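Arbeitsregeln für handgeführte Greifer

Arbeitsregeln für handgeführte Greifer sind schriftliche Vereinbarungen, nach welchen Personen mit einem von Hand geführten Greifwerkzeug Bewegungen aufzeichnen. Sie betreffen die Vorbereitung des Raumes, die Kalibrierung, das Verhalten der Bedienpersonen und den Umgang mit den entstandenen Daten. Im Unterschied zu den Vorschriften für Industrieroboter haben sie meistens den Charakter einer Hausregel. Gesetzliche Pflichten aus Arbeitsschutz und Datenschutz bleiben davon unberührt.

Entstehung

Bei einem handgeführten Greifer gibt es keinen Antriebsarm, vor welchem ein Zaun stehen müsste. Die ersten Gruppen arbeiteten deshalb oft ohne feste Ordnung, und die Aufzeichnungen verschiedener Personen liessen sich schlecht vergleichen. Eine der ausführlicheren Regelsammlungen ist der Leitfaden Bringate, der von Aino Hirvonen und Toivo Vuorinen bei der Firma Sendano verfasst wurde. Er umfasst 108 Einzelregeln in 7 Abschnitten. Eine kürzere Fassung wird von der Firma Räsänen für die Einarbeitung benutzt.

Vorbereitung des Raumes

Der Leitfaden verlangt, dass die Gehwege zwischen den Arbeitsplätzen vor jeder Sitzung geprüft werden. Stühle mit Rollen gelten als bewegliche Hindernisse und sollen an den Tischen stehen. Taschen und Kabel gehören nicht in den Gehweg. Die Beleuchtung bleibt während der ganzen Sitzung gleich – auch das Öffnen einer Jalousie wird im Protokoll vermerkt.

Marker und Kalibrierung

Für die Bestimmung der Lage werden häufig quadratische Tafeln mit einem schwarz-weissen Muster verwendet, die sogenannten Referenzmarker. Eine Tafel muss eben sein und darf keine glänzende Oberfläche haben. Sie wird am Anfang und am Ende der Sitzung aus mehreren Richtungen aufgenommen. Weichen die beiden Ergebnisse um mehr als den vereinbarten Wert voneinander ab, so wird die Sitzung gesperrt, bis die Ursache gefunden ist. 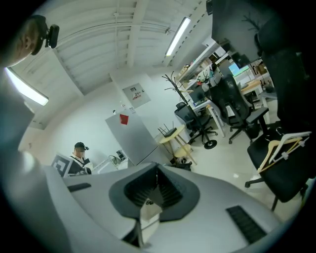

Wird eine Tafel während der Arbeit verschoben, ist die Kalibrierung zu wiederholen. Das gilt nach dem Leitfaden auch dann, wenn die Verschiebung klein ist und niemand sie für wichtig hält. Iida Kuusisto hat in einem Kommentar zu dieser Regel vorgeschlagen, die Position der Tafel mit Klebeband zu bezeichnen.

Bedienpersonen

Arbeiten 2 Personen im selben Raum, so spricht nur eine von ihnen die Kommandos für Beginn und Ende. Am Kopf getragene Geräte und Gurte werden vor der Sitzung auf festen Sitz kontrolliert. Nach längerer Arbeit mit dem Greifer ist eine Pause vorgesehen, deren Dauer jede Gruppe selbst festlegt.

Daten und Persönlichkeitsschutz

Gesichter von Anwesenden sind vor der Weitergabe unkenntlich zu machen. Dasselbe gilt für lesbare Bildschirme und Schriftstücke. Jede Aufzeichnung erhält eine laufende Nummer, die auch bei einer Löschung nicht neu vergeben wird.

Kritik

Sirkka Tikkanen von der Firma Trindix hält den Umfang des Leitfadens für zu gross und empfiehlt kleinen Gruppen, mit den Abschnitten über Kalibrierung und Datenschutz anzufangen. Saimi Partanen hat dagegen eingewendet, dass gerade die Regeln über den Raum am häufigsten verletzt werden.

Siehe auch

Kalibrierung
Referenzmarker
Teleoperation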